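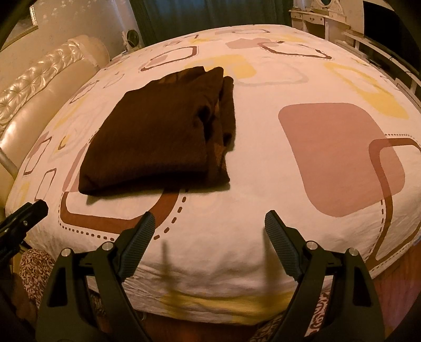

How to Fold a Sweater on a Bed

Every folding guide I have ever read begins with a large, clean, flat table. I have one table. It has mail on it, and a bowl of lemons, and the half of the vacuum cleaner I am going to fix in July. So I fold on the bed, like most people, and this page is for most people.

The method comes from two winters of working Saturdays at the knitwear counter at Eyvindsson in Trandness, where we folded the same 20 sweaters over and over while customers unfolded them with great care and put them back as balls. I have made some changes for home use. The main one is that at home you're allowed to stop.

What you need

A bed, made. A sweater or two. Light from a window or a decent lamp, especially if your knits are dark, as mine are. Dark brown shows you almost nothing about itself. You will go looking for a side seam and find a shadow.

Step 1: Flatten the bed

A duvet is a hill. It rises in the middle where the filling likes to gather, and anything you lay on the slope will slide off in the direction you least want. Before you start, put both hands in the middle and push the filling outward toward the edges. Two or three shoves will do. You're trying to get one area flat enough to hold a sweater with its arms out, and the rest of the bed can do as it pleases.

If your duvet cover has a printed pattern, use it. Squares are wonderful. Rounded squares are nearly as good, and a long straight side is all you need to line up a hem. Stripes are better than either, but I wouldn't buy bedding over it. Florals are no help to anyone.

Step 2: Lay it face down

Front of the sweater against the duvet, neck toward the pillows, hem toward you. Smooth it from the shoulders down with flat hands. Don't tug at the hem to get the wrinkles out, or by spring you'll own a dress.

Now find both sleeves and pull them straight out to the sides. On a plain sweater this takes a moment. On anything that mixes a plain knit with a patterned section, take it slower, as the eye follows the pattern and ignores the sleeve bunched up next to it. I have folded an entire sweater around a sleeve I had lost track of. It made a very handsome lump.

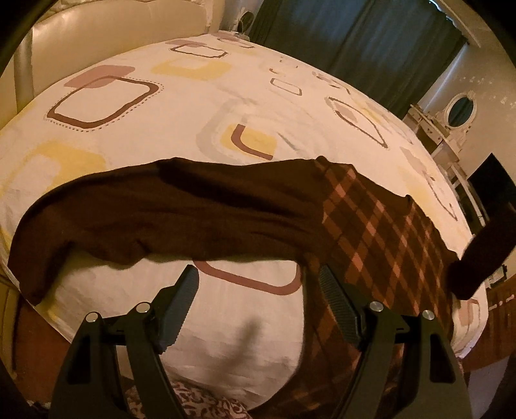 Plaid in the middle of things, and a cuff making for the side of the bed.

If a cuff hangs over the side, bring it back up before you fold anything. A sleeve has weight, and a dangling one will quietly pull the shoulder out of line while you're busy at the other end.

Step 3: Fold in the first side

Take the shoulder and the hem on one side and fold that side in toward the middle, about a third of the width. The sleeve comes along for the ride and ends up sticking out past the opposite side. Fold it back on itself at the shoulder so that it runs straight down toward the hem. If the sleeve is longer than the body, turn the cuff up. Long sleeves are in fashion at the moment and I have stopped arguing with them.

Step 4: Fold in the second side

Same again from the other side. The two edges should meet or overlap a little down the back, and you should have a long strip roughly the width of the neck plus a bit. If one end of the strip is wider than the other, open the second side and redo it. If you don't, the bundle will lean, and so will everything you pile on it.

A thick knit won't lie flat at this point. Press down the middle with your forearm and hold it there for a breath. The duvet will push back from underneath, being full of air and opinions, so press and lift. Leaning on it with your full weight only makes a hollow, and then you're folding in a ditch.

Step 5: Bring up the hem

For a shelf, fold the hem up to the neck, once, then turn the whole thing over. For a drawer, fold the strip in thirds instead: hem up a third, then over again to the neck. You want a bundle that is more or less rectangular, with soft corners. Soft is fine. At Eyvindsson we used a plastic board to get sharp ones, and they stayed sharp until five past ten, when the doors opened.

Look at the side of the bundle. You should see the layers stacked neatly, fold over fold. If something of another shade peeks out between them, a lining or an inside-out bit of cuff, you can tuck it in or let it be. I tuck it in if company is coming. Company has yet to ask to see the sweaters.

Step 6: Get it off the bed

This is where it usually goes wrong. Slide one hand, palm up, all the way under the bundle, put the other flat on top, and lift it like a sandwich you paid too much for. Picking it up by the sides brings up the top layers and leaves the rest behind.

Carry it straight to the shelf. A folded sweater left on a bed will be sat on, slept under, or adopted by the cat, in that order at our house.

A few things people have asked me

Can I hang them instead? Light ones, if you must. A heavy knit on a hanger grows pointed shoulders and a longer body, and no amount of folding afterward brings it back.

What about fuzz? Leave it until you're done. If you start picking at the top of the bundle you'll pull loose the fold you just made, and then you'll be sitting on the bed at nine at night picking fuzz, which is a hobby of its own.

How high can I stack? Four thick ones or six thin ones. After that, getting to the bottom one means refolding the others, so you simply won't wear it. I had a green cardigan at the bottom of a stack for so long that I bought another green cardigan.

Does it work on an unmade bed? No. I have tried it on a Tuesday, in a hurry, and ended up folding in a corner of the sheet.

Scarves and anything with a hood are on a separate page, under Awkward Items. The hood section is long and I'm not proud of the tone.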